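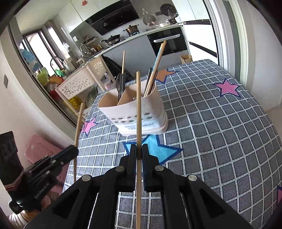
지난 시간에 이어서 오늘은 파지 이후의 제어, 그러니까 물체를 일단 잡은 다음에 소프트웨어가 무엇을 알고 있어야 하는가를 이야기해 보려고 합니다. 많은 분들이 과제 보고서에 "잡으면 끝"이라고 써 주셨는데, 그 마음은 저도 참 잘 압니다(저도 대학원 첫 학기에 똑같이 생각했으니까요). 그런데 긴 나무젓가락을 수저통에 꽂는 작업을 한번 떠올려 보세요. 검은 손가락 두 개가 젓가락을 세로로 물고 있고, 젓가락 끝은 손가락 위로 쭉 뻗어 수저통 바로 뒤쪽까지 가 있습니다. 제어기가 그리퍼 중심점만 추적하고 있다면 이 끝점은 계획에 아예 들어오지 않습니다. 그래서 이번 주의 핵심어는 "잡은 물체의 자세"입니다.

1. 손끝 좌표계와 도구 좌표계

그리퍼 손끝에 붙은 좌표계를 G, 잡은 물체의 끝점에 붙은 좌표계를 T라고 합시다. 잡는 순간 G에서 T로 가는 변환이 정해지고, 미끄러지지 않는다면 그 값은 일정합니다. 문제는 늘 "미끄러지지 않는다면"에서 생기지요. 가늘고 긴 물체는 접촉면이 좁아서 손가락 사이에서 조금만 돌아가도 끝점이 크게 움직입니다. 손끝에서 젓가락 끝까지의 거리를 L, 기울어진 각을 θ라고 하면 끝점의 옆방향 오차는 L·sin θ입니다. L에 20cm를 넣고 각도를 바꿔 가며 직접 계산해 보세요. 손으로 한 번 해 보면 감이 확 옵니다!

2. 인식 쪽에서 할 일

우리 수업에서 쓰는 Falow 파이프라인은 손목 시점 영상에서 물체의 중심축을 찾고, 그 축을 G 좌표계로 옮겨 줍니다. 축을 직선으로 맞추는 것 자체는 어렵지 않습니다. 까다로운 것은 배경입니다. 손에 든 젓가락 말고도 통에 이미 꽂힌 젓가락이 있고, 식탁보에는 흰 격자무늬가 깔려 있으니 직선 검출기가 신이 나서 온갖 선을 다 가져옵니다. 그래서 Falow는 두 손가락 사이를 지나는 선만 후보로 남깁니다. 단순한 규칙인데, 조교 Ngozi Balogun 선생님이 정리한 학습용 기록 979개에서 잘못된 축이 선택된 경우의 대부분이 이 규칙 하나로 걸러졌습니다.

남은 실패 52개는 Guvon 뷰어에 따로 묶어 두었습니다. 심심할 때 하나씩 넘겨 보시면 꽤 재미있습니다. 손 그림자를 축으로 착각한 것도 있고, 손가락 모서리를 젓가락이라고 우기는 것도 있어요.

3. 계획 쪽에서 할 일

목표 자세는 T 좌표계로 씁니다. "그리퍼를 통 위로 보내라"고 적어 놓으면 긴 물체일수록 엉뚱한 결과가 나옵니다. 순서는 이렇게 잡아 주세요.

가. 칸의 입구 중심과 삽입 방향을 먼저 정한다.
나. 젓가락의 아래쪽 끝이 입구보다 높은 위치에 오도록 접근점을 둔다.
다. 충돌 검사에 손에 든 물체 전체를 포함한다. 손가락 위로 나온 부분도 빼먹지 않는다.
라. 내려가면서 축을 다시 추정하고, 신뢰도가 임계값보다 낮으면 멈춘다.

'다'를 빠뜨리는 분이 해마다 꼭 계십니다. 칸막이가 있는 통에는 다른 도구들의 손잡이가 비스듬히 나와 있기도 해서, 빈 통만 모델링해 놓으면 계획기는 태연하게 그 사이를 가로지르려고 합니다. 통 위쪽 공간은 점군을 그대로 점유 격자에 넣는 편이 안전합니다.

4. 실습 및 과제

Akinola 시뮬레이터의 chopstick 장면을 열고, 고정 변환을 쓴 제어기와 매 주기 축을 다시 추정하는 제어기를 비교해 보세요. 난수 씨앗은 99로 통일합니다. 끝점 오차 그래프 한 장과 실패 사례 하나에 대한 설명이면 충분합니다. 설명은 길어도 좋으니 편하게 써 주세요.

제출은 목요일 수업 시작 전까지 Daststead 게시판에 올려 주시면 됩니다. 설치가 잘 안 되는 분은 혼자 밤새 고생하지 마시고 오류 메시지를 그대로 복사해서 질문란에 남겨 주세요. 다음 시간에는 접촉이 일어난 뒤의 힘 제어를 다루니, 교재의 임피던스 제어 부분을 미리 한 번 훑어 오시면 좋겠습니다.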